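News from the Kosham Street Food Shelf

Dear neighbors,

The summer opening hours begin on 22 June 2019. From that day the food shelf is open from 9 in the morning until 16 in the afternoon, and the side door on Dahlgren Lane is open the whole time. Please ring the bell only if you come with a car and need help to carry.

Many of you have asked me what we can do with leftovers from a home kitchen. I worked for many years in a school kitchen before I moved here, so I have strong opinions on this, and Ingegerd Åberg has asked me to write them down in a friendly way.

Food that was cooked at home we cannot take. I know this makes some people sad, especially after a big family party, but the rule comes with our permit and I can't change it. What we gladly take is food that is closed in its original package, fruit and vegetables that are whole, and bread from the same day. Eggs are fine if they are in the carton with the date on it.

For your own leftovers at home, my advice is simple. Divide the food in small portions while it is still warm, and put it in flat boxes. A deep pot of soup stays warm in the middle for many hours, even in a good refrigerator. Write the name and the day on a piece of tape — you think you will remember what it is, and then in January you find a brown block in the freezer and it can be beans or it can be plum jam.

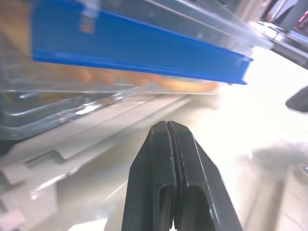
How long can cooked rice stay in the refrigerator?

Three or four days, if it was cooled quickly and kept under a lid. When I make fried rice I use it the next day, and I heat it until it steams everywhere.

I also want to mention the lids. We have a box of lids in the back room, left from the swap day in spring, and most of them have lost their containers. If you have a container without a lid, bring it with you and try. Two families have already found a match. What is left at the end of summer goes to recycling.

Last year 368 households visited us, and we gave out some 4000 bags of food. The new refrigerator from Steliner is now running next to the old one, so we can take more milk and yogurt than before. Please put milk on the lower shelves and leave the top shelf for salad, which freezes easily if it stands near the bottom of this model.

With warm greetings,
Jaruwan Srisuk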